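Stellumen bench kit – what we bought and what comes next

I keep this README next to the recordings so that whoever does the next order doesn't start from a blank sheet like I did. It covers the two-arm bench and the cable tidying set. The file layout is in the other README.

Our first quote came from Haveo and was fine, just slow – six weeks for the arms, and spares sold only in packs of four. Skomex were quicker, so the spare finger sets came from them at 579 euros the lot. I winced, but I'd pay it again.
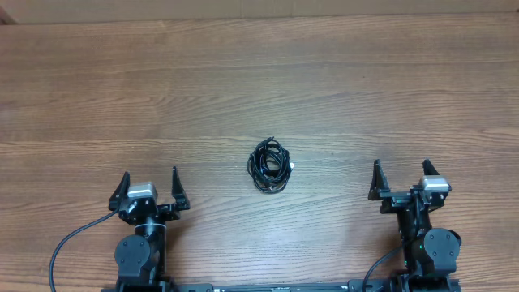
Spares and small bits are where my budget went wrong. I'd priced the arms and the rail and then put down next to nothing for everything else. A coiled black cable with a small white connector costs pennies, but you want a good stack of them if you're recording all May, and I've now got 27 on the list. Add the leads for the arms themselves too, as they loop out at the sides and I'd like a spare for each.

Still to decide:

- a second bench from Kuusk, same wooden top if they'll do it
- longer base rail, or keep the one we have
- one spare motor joint per arm (yes from me!)

Prices go in costs.csv, without VAT please – I mixed the two up last time and it took me a whole afternoon to untangle.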